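Undero Textile Handling Project
Minutes of the safety and faults meeting, January
Started 9:15, Busus meeting room

Present: Agata Piras (chair), Teófilo Urrego, Ilaria Tedesco, Sveva Bassi
Apologies: Ubaldo Cocco
Minutes taken by Sveva Bassi

1. Previous minutes
Approved with one correction. The spare pads came from Reltby and were wrongly listed under Benedetti.

2. Pinch incident, hand-held gripper pair B
Agata read out the report. During a session on folding pants, the right gripper closed while the operator had a thumb between the fingers, clearing a fold of fabric. The trigger had been released. The operator had a bruised thumb and a small cut at the nail, was treated on site and went home early. No further treatment was needed.

Teófilo has had the gripper open on the bench. The trigger return spring was in good order. The fault was in the position sensor, where the cable had rubbed through at the strain relief. The controller lost the reading for a moment, took the finger position as fully open and drove the motor to close. The log shows 13 such dropouts in the two weeks before the incident, none of them flagged.

Ilaria asked why the dropouts had not raised an alarm. Teófilo said the alarm only trips on a loss longer than a set limit, and all 13 were shorter. The limit was carried over from the old bench arm and had never been reviewed for a tool held in the hand.

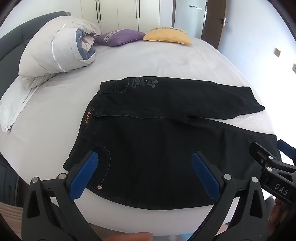 Can a gripper from the same batch be used until the new cables arrive?
Only with the motor drive switched off, so that the fingers move by hand trigger alone, and only after the cable has been checked at the strain relief.

Agata wants the check signed for at the start of each shift. Ilaria pointed out that heavy denim is hard to hold on the hand trigger alone and that session times will go up. Accepted. Denim tasks stay on the list but are moved to the end of the month.

3. Affected sessions
Ilaria has gone through the recordings from pair B. Of 1214 sessions, 918 have a clean sensor trace. The rest are on hold until Teófilo can say whether the finger position can be recovered from the video. He thinks most can - but would not commit to a date.

4. Reporting
Sveva said two operators had felt the right gripper "twitch" the week before and had mentioned it to each other, not to the office. The fault form is on the shared drive and takes several screens to fill in. Agreed to put a paper sheet in each kit bag as well. Any movement without the trigger pulled is to be treated as a stop, and the tool goes back in its case with a red tag.

5. Actions
Teófilo - fit new cables and strain reliefs to all grippers in the batch. Order placed with Benedetti, delivery promised within 36 hours of payment.
Teófilo - change the controller so that any lost reading stops the motor. Test on the bench before release.
Ilaria - list of held sessions to Agata.
Sveva - paper fault sheets and red tags for the kit bags.
Ubaldo - call the operator back about the return to work. Agata will let him know.

6. Any other business
Ilaria asked for a second first aid kit in the Reltby apartment. Agreed, Sveva to buy.

Meeting closed 10:20. The next one will be held once the bench test results are in.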